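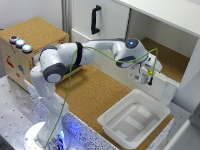 Robot arm at an open cabinet shelf.

December 14, 2024

I got the Adon shareholder letter on Thursday. It says Maricica Mocanu is joining the board in the new year. She ran the heat pump side of Tudose before it was sold, and she worked on the grid hookup at Bumbridge before that.

I own 300 shares of Adon. I bought them in June for $701 total, so this is not a big part of my savings. I bought in after reading about the Dromarmont battery site, which is supposed to store power from the two wind farms up the road and sell it back in the evening.

My view of the appointment is that it's fine. Small energy companies announce new board members and advisers all the time, and most of those people have a well-known name and no job to do. Mocanu has at least been through a grid hookup, and that is the part Adon is stuck on. The letter says the connection agreement for Dromarmont is "progressing." The June letter used the same word.

What I would like to see is a date. I would also like to know how she is being paid. The letter mentions options but gives no number or price. If they issue a lot of new shares, mine are worth less even if she does good work. I emailed investor relations about both and got the automatic reply.

I'm keeping the shares for now and not adding any. The next full report is due in the spring and I'll read the cash section first. They spent more on consultants last year than on the site, and I want to see if that changes.

I'll post the reply if I get one.

29 shares
3 comments

Dale R.
I was at Bumbridge when she was there. She knew her stuff. The hookup was still a year late.

pkwind
Check the notes at the back of the last report. The option plan is in there, but you have to dig.

Joanne
Sold mine in June. Good luck with it.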